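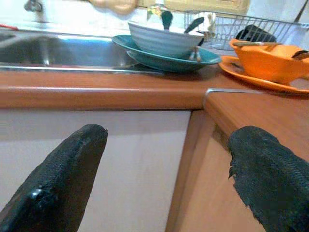 Apolline Courtois asked last week why we spend two sessions on a protectorate when the textbook gives it a paragraph, and whether the paragraph might not be enough for the exam. It might. You would also leave the course believing that Morocco was handed over with a signature in 1912 and handed back with another in 1956, and that everyone in between was waiting politely.

Session 6. Protectorates on paper and in practice: Morocco, 1912-1956

Background

The Treaty of Fez was signed in March 1912 by Sultan Abd al-Hafid, with French troops outside the city to help him concentrate. Under its terms the sultan stayed on the throne and kept his religious standing. France took charge of foreign affairs and defense, and was allowed to carry out whatever "reforms" it judged useful. Read the list of reforms and see if you can find anything it leaves out. I've been looking for years.

Abd al-Hafid abdicated within months. His brother Yusuf replaced him. Spain received a zone in the north and another in the far south under a separate agreement with France, and the sultan was informed. Tangier was later put under an international regime, which meant that several countries could be annoyed with each other in the same post office.

Terms to know

Protectorate: the local ruler remains sovereign in law while another state runs part or most of the government. Compare with Algeria, which France treated as French territory, and with the mandates after 1919, which came with League of Nations paperwork.

Resident-General: the senior French official. Lyautey held the post from 1912 to 1925, apart from a short spell as minister of war in Paris. He admired Moroccan institutions so much that he had them supervised.

Makhzen: the sultan's government. In older usage the word also carries the sense of a storehouse, which tells you something about taxation.

Dahir: a decree issued by the sultan. Under the protectorate, many were drafted in French first.

The Berber Dahir of 1930

Know this one well. It placed many Berber-speaking areas under customary courts, and moved some criminal cases to French ones. Officials in Rabat expected it to be a dull legal matter. Protest prayers spread through the mosques that summer, and a generation of young nationalists found they had a cause in common. If you write on only one document for the term paper, this is a good choice. If all of you write on it, I'll be reading the same paper until October, so please consider the Rif.

From throne to exile and back

Mohammed V came to the throne in 1927, a teenager picked partly for being quiet. The Istiqlal party published its independence manifesto in January 1944. In August 1953 the French deposed the sultan and sent him to Corsica, then Madagascar, and put an elderly relative, Ben Arafa, in his place. Few people outside the Residency could be found to take Ben Arafa seriously. Mohammed V came home in November 1955. Independence from France followed in March 1956, and the agreement with Spain in April. He took the title of king in 1957.

Reading

Wumley, chapter 13, on the treaty itself. Skip the maps - the Spanish zone is in the wrong color on one of them and missing from the next.

Bakos, the essay on the customary courts. Dense, but the footnotes are where he loses his temper, and they repay attention.

Levton is optional and almost 100 pages too long.

For discussion

Who gained from keeping a sultan at all? Try to answer for Paris, for the palace, and for the big rural chiefs such as Thami el Glaoui, who backed the 1953 deposition and asked forgiveness for it in 1955.

Response papers are 2 pages, double spaced. I can tell when the margins have been moved.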